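4 October 2021

Jadumel amnesty coverage, second coding pass. Picks up from Iker's entry on the pilot. The corpus is now frozen at 608 articles, all from the Barroso archive, and no more go in even if someone finds a better scan. 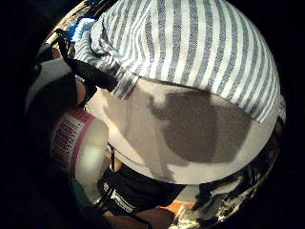 *Entered by Carmela Sotomayor, Midside press and conflict group*

Leandro and I finished the double-coded subset this morning, 94 articles. Agreement is fine on source type and on who gets quoted first. It is poor on "personalization", meaning whether a piece treats the amnesty as the story of one commander or as a policy with terms. I coded a piece as personalized if the commander was in the headline. Leandro wanted him in the headline and the first paragraph. Neither rule was written down anywhere, so the low score is our own doing.

Going back over the disagreements, most are wire copy where a subeditor has put the commander's name on top and the body is all about the decommissioning schedule. The two Barroso weeklies do this constantly. The daily hardly does it until the week of the signing, and then every day.

New rule, agreed with Leandro: headline coded separately from body, two variables, no combined score. Old variable stays in the sheet but greyed out. Don't delete it, Unai needs it for the comparison with the pilot.

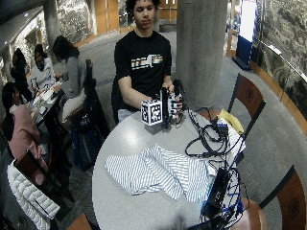 **Do editorials and letters get the same codes as news reports?**

They get the same body codes but no source code, and letters are left out of the headline variable entirely, as the paper wrote the headline and the reader didn't.

Wording of labels came up again. The papers use "militant", "rebel", "fighter" and "terrorist", sometimes two of them in one article. Begoña would like to collapse these into hostile and neutral. I'm against it for now. "Rebel" in the weeklies reads close to affectionate in the older pieces and close to an insult after the courthouse bombing, and a two-way split would hide that. We record the word as printed and sort it out at the analysis stage. If the article quotes an official using the word, it goes in the quoted column – this was missed in several of my own rows and I've fixed them.

Unai asked how we treat victims' families. At the moment they sit under "civilian source" along with shopkeepers, bus drivers and anyone else stopped on the street. They should have their own code. I'll add it tonight and recode my half; Leandro does his. 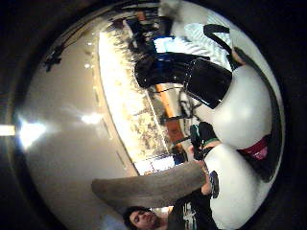
*Man in a black T-shirt with a white print, side-on.*

Wendeo export is still dropping accents in bylines, so the same reporter turns up as two people. Iker has a lookup table from the pilot that catches most of them. Anything left over gets corrected by hand in the sheet, in the byline_clean column only.

Also the character limit. Wendeo cuts the body text at 2000 characters unless the long-text box is ticked before export, and it unticks itself every time you log out.

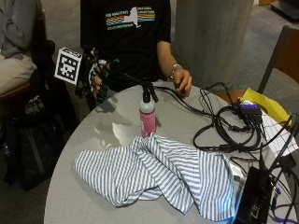 I re-exported the long features with the box ticked and replaced the short versions. The affected rows are marked R in the last column. Five of them had already been coded on the truncated text and need doing again from scratch, body variables only.

Still open:

- whether photo captions count as body text (Begoña says yes, I lean no)
- front-page teasers that point to a story inside
- the undated supplement from October, which may be a reprint

Leandro has the codebook file until he's written up the headline rule. Please don't edit it in the meantime, send him changes by email.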